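Cedwood kitchen showroom, open day
Posted 20/01/2023 by Margit Skjelbred

I went to the Cedwood open day expecting to be sold a worktop, and I was, or nearly. The invitation came in December and promised "a morning with the makers". The makers were Wilson Arango, who does the fitting, and a great many brochures.

The talk lasted 29 minutes. We heard that stone lasts a lifetime, though the guarantee on the cheaper range stops well short of mine. When I asked about red wine, I was told to wipe it up quickly. I could have worked that out at home.

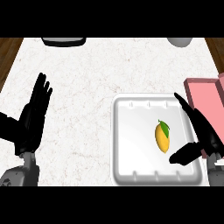

Prices were harder to pin down. A sample card said 116 pounds a square metre, but cutting, edging and delivery are all extra, and the hole for the sink is charged separately. Lizeth Quintero, who came with me and has just had hers done by Jandwood, paid 879 for a single run along one wall -- and that was after haggling.

The workshop tour was better. They let us stand by the saw while a slab went through, and Wilson answered questions plainly, including mine about seams. You will see them, he said, if you go looking. I do go looking.

Coffee was free, parking wasn't. They are running it again in spring, bookings by phone only.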